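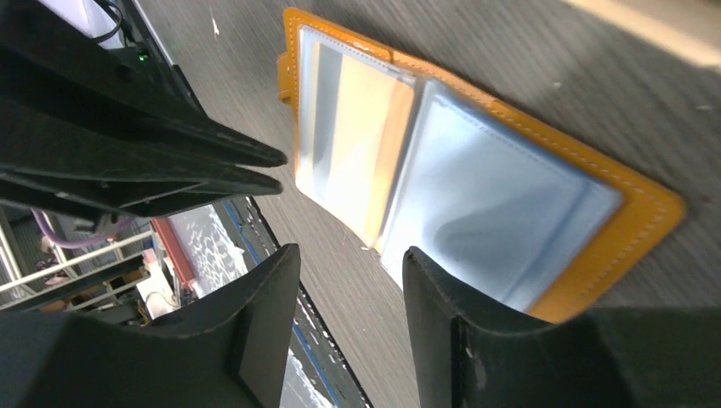 What We Carry: A Report on Card Wallets
Melaniia Nechyporuk and Brayan Quintero, Intro to Product Design

1. Why wallets

Our first topic was chairs. Four other groups had chairs, so we got wallets.

2. Method

In January we asked classmates to empty their wallets onto a table and talk us through the contents. Demyd Semeniuk produced 3 library cards, all his, one of them valid. We then looked at how a card holder with clear sleeves compares with the usual stack of slots.

3. Findings

Clear sleeves win on finding things. You open the wallet and the card is there, looking back at you. They lose on glare – under the studio lights we had to tilt the orange one to read anything – and the plastic wrinkles. Stitching around the edge holds up better than glue, according to Myroslav Nazarenko, whose glued wallet now lives in a rubber band.

Bright leather was unpopular until we asked who had lost a wallet in the past year. Then it got more popular.

4. Next steps

We want to try a thicker sleeve and a wider clasp tab. Our first paper prototype, the Zerano, holds one card and cannot be closed.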